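In Defence of the Mixed Bin

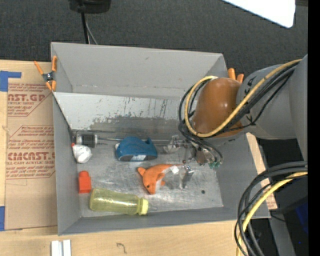
5 min read

My sister-in-law in Villanueva has a house where every object has an address. The batteries live in a drawer with the torches. The toys live upstairs, by size. When I visit her I always put the scissors back in the wrong place, and I know it because on the next morning they have moved.

In my house we have the bin. Every house I have loved had one, although in some it was a drawer, and in my grandmother's flat in Rotitz it was a soup tureen without a lid. Ours is grey and open at the top, and into it goes whatever has no other place that day. I want to defend it, because I read a lot of advice about tidying and almost all of this advice treats the mixed bin as an illness.

The argument against it is well known. If you put a toy whale together with a plastic bag and a yellow bottle, you have not tidied anything, you have only moved the disorder to a smaller area. Later you will need one of these things and you will have to dig. The correct method is to sort by kind, buy one box for each kind, and write a label. The Lustholm catalogue, which comes to our door every June although we never asked for it, has 298 pages, and I believe half of them are boxes.

I tried this method. When we moved from the flat to the house I bought a set of 13 boxes with lids and spent a whole weekend on it. I had one for sea animals, one for blocks, one for "electrical, small" and one for "clear plastic, unknown". The last one should have warned me. A label with the word unknown on it is the mixed bin again, only with a lid, so that you cannot even see what you do not know.

The system lasted until autumn. The lids were the first problem. To put away one dolphin you had to take down a box, open it, put in the dolphin, close it and lift it back, and a child of four will do this exactly one time, while you are watching. After that the dolphin stays under the sofa. An open bin asks for much less. You stand near it and let go. Our younger one learned to put his things away at the age of two, and I am sure he could do it only for the reason that there was nothing to open and nothing to decide.

The deciding is what I find most tiring, and the advice does not speak about it enough. A small orange block is easy. But what is a piece of clear plastic that has surely come off something? What is a little metal cylinder which may be a battery or may be part of a motor? In a sorted house each of these demands a judgement at eight in the evening, when I have no judgements left. The bin lets me postpone. I can keep the piece without knowing what it is, and quite often, some weeks later, I meet the thing it belongs to.

There is also the matter of seeing. With sloped sides you look in from above and most of it is visible at once: an orange dolphin, a blue whale, a bottle lying on its side. I don't have to remember a category. People who sort well will tell me that they never have to search, and I believe them, but they have to remember instead, and they have to teach the rest of the family to remember in the same manner. In my sister-in-law's house only one person knows where the string is. When she was in hospital for a short time, her husband went out and bought new string.

I must be fair to the other side, because the bin has faults and I know them very well. It collects rubbish. A crumpled white bag will sit in a corner of it for a month, looking as if it has a right to be there. It gets marks on the inside that I cannot scrub off. And it is honest only while it is small. A friend of mine in Darska let her bin become two bins, then a cupboard, and now there is a room which visitors do not enter. A mixed bin has to be one bin, and when you can't see its floor any more you must empty it on the table and look at every piece.

There are things which should never go in at all. Medicines, of course, and sharp things, and batteries if there are small children who can reach. Ours stands high now for this reason, and the batteries go into a tin. I have no wish to be romantic about it. Keys also do not belong there, but this I say from bitterness.

I once counted how much I had spent on storage in our first year in the house, with the shelves for it and the label machine, and it came to 1,146 euros. The bin was left behind by the people who lived here before us. Most of the boxes are now in the cellar, empty, stacked one inside another, with the lids in a separate pile. My sister-in-law has asked if she can have them and I have said yes, she may take all of them except the one for sea animals, which we use for onions.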